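4.2 Rules for preparing the workspace

We should say at the outset that most of the rules in this section came out of ordinary trouble at the bench, and that we were slow to write them down. Our first guideline, drafted at Flerstead in January, ran to a single page and dealt almost entirely with speed limits and emergency stops. Those matter, of course, and we kept them. But when Nyokabi Mrema went back through the notes from 719 sorting runs, she found that the entries people had cared enough to write at length were mostly about the table itself (Figure 3).

So the present version begins there. Small electronic parts go on plain white paper inside a steel tray, and the bins on either side are checked before the arms are enabled. Both arms are held still while a person's hands are over the table, however brief the errand.

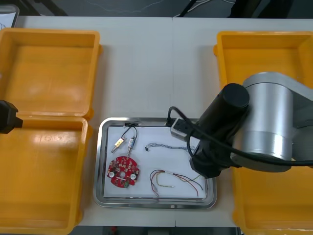 Figure 3. Two-arm sorting station with parts tray and yellow bins.

Loose wire deserves a rule of its own, and we argued over the wording for longer than we care to admit. Sơn Kim favored a fixed limit on length, while the Kocsis team wanted the operator to decide. We settled on asking the operator to separate any wires that cross before a run begins, and to record it in the log when they cannot be separated.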